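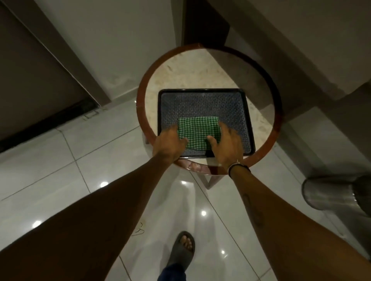 5 December 2024

Last class of the term tonight, and I came home feeling quite flat about it, the way you do when something you grumbled about every week suddenly stops. Beginners' Italian at the Cavbridge centre, room 12, upstairs next to the boiler cupboard, so it was either stifling or the windows were open and we all sat in our coats. I shall miss it dreadfully until it starts up again!

We only had 4 of the original group by the end of October, and I thought they would cancel us, but they merged us with the Batberg lot instead and it's been much livelier since. The Batberg people are a term ahead and terribly kind about it. One of them lent me her notes on the past tense (all in purple ink, with little drawings) and I've copied out nearly the whole lot.

Tonight we had to stand up and talk for two minutes about our town. I did Zisemdale, naturally, and said the church was built in 1553, or meant to, because I got lost halfway through the number and had to have three goes at it. Everyone clapped when I got there. Then I forgot the word for bridge, which is a silly word to forget when you've walked over one to get to the class, and said "the road on the river" and carried on. The tutor let it go.

Afterwards there was panettone and some rather warm fizzy orange, and the forms for next term. It's gone up again, to more than £100 now, though you can pay in two halves if you ask at the desk. I've put mine in my bag and will fill it in at the weekend. The spring course runs until April, and then there's talk of a day at Rotich, where they have the big language lab and a proper canteen.

Bus home was late and I practised my numbers at the stop, under my breath, until a man with a dog moved along a bit. Must ring the centre tomorrow about my green scarf, which I think is still on the back of the chair.

3 comments
Share 2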